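Filed under: Classroom Kits > Setup
14 shares | 2 comments

Section 2. Setting up the Jollach rock cycle kit

1. Unpack the trays and check them against the packing list. The box says "ready in minutes" – allow most of a class period.

2. Sort the samples by number. Do not trust the color key; two of the grays look the same under school lighting. 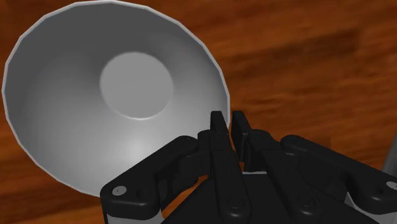
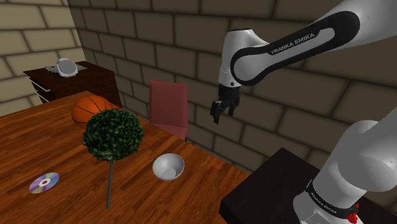 Top: light gray bowl. Bottom: arm with open gripper.

3. Give each group one hand lens and one streak plate.

NOTE: The kit claims to serve 100 students. Veerle Bosman tried that in October and ran short of streak plates.

CAUTION: Wear goggles for the scratch test, whatever the leaflet says about "soft" minerals.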